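Handheld Grippers: Comparing Finger Pads on Thin and Rigid Objects

Notes for session 2
Ilse Van Hecke
Reading time: 3 minutes

Read these notes before the practical. The recording sheet is separate and should be handed in at the end.

We compare two sets of finger pads, Furkano and Fekon, on the same handheld body. The operator holds one gripper in each hand and does the task directly, with no arm involved. Joint limits and controller delay are left out of the comparison, so any difference between sets should come from the pads or from the operator. The second of these is larger than most groups expect. Swap operators halfway through and note the swap on the sheet.

Pose comes from the printed markers on the cube at the base of each gripper. The tracker needs at least one face in clear view. Turning the wrist too far, or crossing one gripper over the other, hides the faces and the track drops out. Short gaps can be filled in afterwards. Long ones mean the trial is repeated.

The test objects are a mesh cloth and a clear glass lid. They are awkward in different ways. Cloth gives almost no resistance when the pads close, so you have to judge the grasp by eye. A lid is stiff and smooth, and the knob is the only easy place to take hold of it. Clear glass is also hard to make out in the recordings, particularly under strong overhead light. 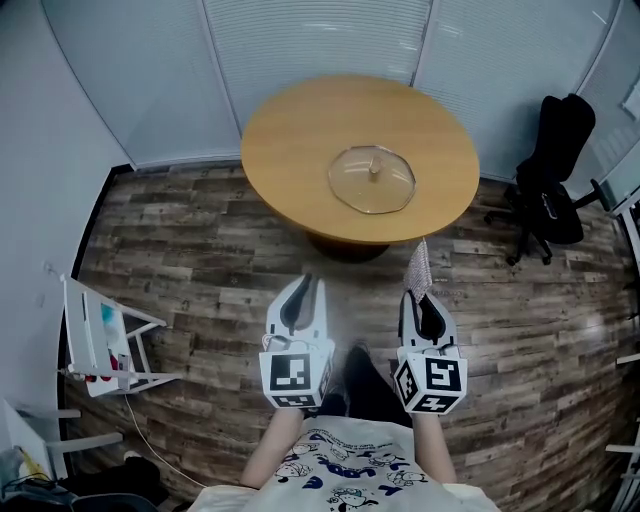
Fig. 1. Cloth held in the right gripper, glass lid on the table. Marker cubes at the base of both grippers.

For the cloth, approach from above and close on a single fold. Pinching near a corner makes the later release easier to place. For the lid, close on the knob and lift straight up – tilting it loads one pad more than the other.

Score each trial as held, slipped or dropped. A slip is any visible movement of the object between the pads after closing. If you can't tell from the recording, write "unclear" and leave it at that. Do not guess.

The March group logged 577 trials, of which 214 used the cloth. Their sheets did not say who was operating, and for that reason we can't separate pad effects from operator effects in that data. Please fill in the operator column.

For discussion: would you expect the ranking of the pads to stay the same on a fixed arm? Write a short paragraph before the next session and say which of your trials you are basing it on.

Related notes
Marker tracking and lost frames
Camera placement for two-handed tasks
The Hinojosa pad wear test
Setting up the Prernamthorpe bench

Robotics practicals, Prernamthorpe – questions to Ilse Van Hecke
Last updated 12/11/21
Back to top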